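FOR IMMEDIATE RELEASE

Zendbridge Opens Winter Flu Desk, Asks Public to Stop Coughing Into Its Hands

PRULTAMIK, 6th December. The Zendbridge health service today opened its winter flu desk, a phone line and walk-in clinic for anyone in Prultamik who has a fever, thinks they may have a fever, or has been sent by a spouse who is tired of hearing about it.

The desk will run through the end of February. It is staffed by nurses, who can give flu shots, hand out test kits and tell callers whether they need a doctor or a blanket. In past winters the answer has usually been a blanket.

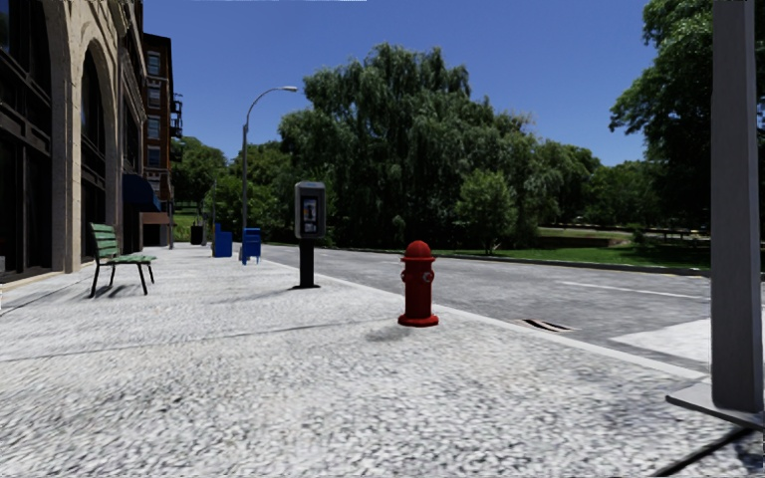
A green bench on the sidewalk, in front of a stone building with arched windows.

"Last winter we printed 1000 leaflets on washing your hands," said Dinesh Gunawardena, who runs the flu desk. "A good many came back to us as scrap paper with grocery lists on them. I have read those lists. People in this town buy plenty of cough drops and very little soap."

The leaflet has been cut down this year from four pages to one. It asks readers to wash their hands for at least 20 seconds, stay home when sick, open a window now and then, and get a flu shot. The section titled "Understanding Your Mucus" has been dropped after feedback.

Shots are free for residents over 65, pregnant women, and anyone with a long-term lung or heart condition. Everyone else pays $20. The clinic has room for 80 walk-in visits a day, first come, first served, and holding a place in line for a cousin will be treated as what it is.

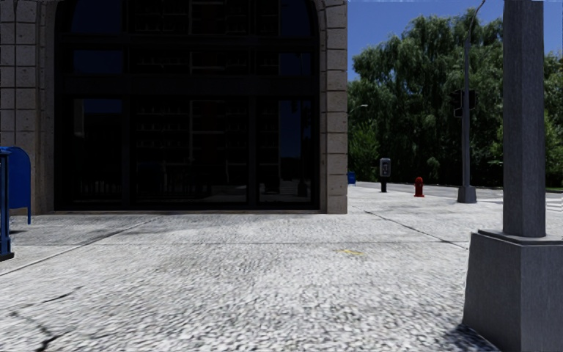 Callers should have a few things ready before they dial: their age, any medicines they take, and a temperature reading from a thermometer. A hand on the forehead is not a reading, however experienced the hand.

Local employer Gatix has signed up to the desk's stay-home pledge, along with the Rathnayake bakery. Both have agreed to stop giving out perfect attendance awards for the winter months. Gatix, which has 200 people on its payroll, has also canceled its January "Power Through It" week.

"I won that award twice," Gunawardena said of an earlier job. "Looking back, I believe I gave the whole accounts department the flu both times. They were very nice about the plaque."

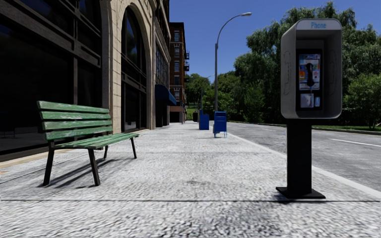
Blue sky over the sidewalk, with trees across the road.

Anyone with trouble breathing, chest pain or sudden confusion should call emergency services right away and skip the flu desk entirely. The nurses will not be offended.

Media contact: Zendbridge Press Office, Prultamik. Interviews by phone only if you are sniffling.

ENDS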